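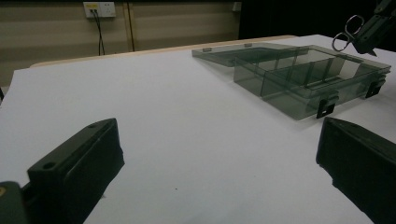 Small Storage, Week 4 – Divider Boxes
Notes to go with the bench session. L. Janevski

Read the section on sorting before you come in, we won't have time to go over it.

What counts as a divider box

Any lidded box with inside walls that split it into compartments. Walls either fixed (molded in) or loose (slide out of slots). Fixed is stronger, loose is more useful. Check which kind you have before you plan anything around it. Give each wall a light pull, straight up. If it doesn't move, leave it alone.

See-through sides, clear or tinted – you can find a thing without opening the lid. Smoke tint hides clutter a bit, also hides small dark parts. Black screws in a gray tinted box = bad idea. Put them in a clear one or put a slip of white card on the bottom.

Setting up

Clear the table first. Whole table, not a corner of it. Pale surface if you can get one, dropped pins and beads show up much better.
Open the lid all the way back so it lies flat. A lid left standing half up will drop on your hand, and it puts strain on the hinge. Hinge is the first part to go on nearly all of these boxes.
Leave room behind the box for the lid. People forget this and end up turning the box round halfway thru.
Tabs on the lid edge – press both together when closing. One at a time bends the lid.

Sorting

Tip everything out on the table, never sort from inside the box. Make piles. Number of piles should be no more than the number of compartments, and keep one compartment empty for strays. You will want it.

Order of filling:
Long things first, they decide where the walls go
Then heavy
Then small and loose
Papers and labels last, flat on top if the lid allows

Don't fill to the top of the wall. Stop a finger short. Overfull compartments spill into the next one as soon as the box is tilted, and you're back to where you started.

Labels

On the side, not the lid. Once the lid is folded back you can't read it. Pencil on masking tape is fine for the first month, things move around alot before they settle.

Bench exercise (60 minutes, in pairs)

Each pair gets 2 boxes and a bag of 100 mixed parts. Wandlow bags are mostly hardware, Drollemis bags are sewing and craft. Sort the same bag twice – first by kind, then by how often you'd reach for it. Write down which took longer and which one you'd keep. Keep your notes, needed for the May write-up.

Put parts back in the right bag at the end. Last group mixed them.

Cleaning

Lukewarm water, drop of dish soap, soft cloth. No scouring pads, they scratch the plastic and it goes cloudy. Dry with the lid open.

Next week: drawers. Bring a tape measure.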